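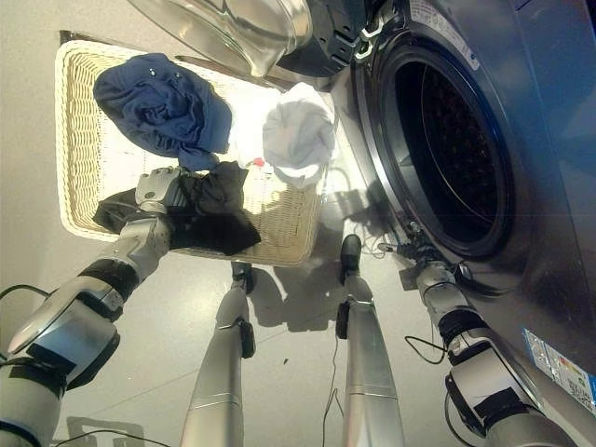

Basket by the washer, navy and black items in it.

2019-02-02
Natural dye notes, indigo vat and iron black

Vat 3 is still going. It was sluggish first thing, greenish on top but with hardly any coppery skin, so I fed it 69 g of fructose and left it under the lid for an hour. pH strip read between 10 and 11 before and after. By late morning the liquid under the surface was a clear yellow-brown and I started dipping.

Cloth today was the heavier cotton from Vadel, scoured last week with soda ash. Cut 433 g of it, dry weight. Four dips of five minutes each, ten minutes in the air between. The second and third dips gave the most colour. The fourth made little difference on the flat pieces, though the folded ones did even out a bit. Creases are still a problem. The sample I kept moving under the surface is much better than the one I let sit.

The Velta linen went in last and took less colour than the cotton. I think it was under-scoured - water still beads on it in places. Will boil a piece again before blaming the vat.

Iron black: used the Tlapale recipe from the folder, oak gall first, then iron. The recipe says 3,000 ml of water for the gall bath, but our small pot doesn't hold that, so I split it over two pots and the two halves came out different. One is a proper black, the other a brownish grey. Next time use the big pot or halve the whole recipe.

Iron was at two per cent of cloth weight. I would not go higher. The April batch at four per cent has gone harsh to the touch and one strip tore along the fold when I pulled it.

Rub test, dry white cotton, twenty strokes:
Indigo cotton, four dips - light blue mark
Indigo linen - fainter mark, but there's less dye on it
Iron black, pot A - almost nothing
Iron black, pot B - slight grey

Rinsing is taking too much water. I got through 800 litres this week by the meter, most of it on indigo. Try a long soak overnight with one change in the morning, then a short rinse, and compare the rub test.

Thermometer reads three degrees low against the Vonier one. Put tape on it with the correction. All temperatures in the January pages need adjusting.

To do
Rescour linen
Order more gall, we are down to the last bag
Label the pot B strips before they get mixed in with A
Light test: half of each strip under card in the south window, check in four weeks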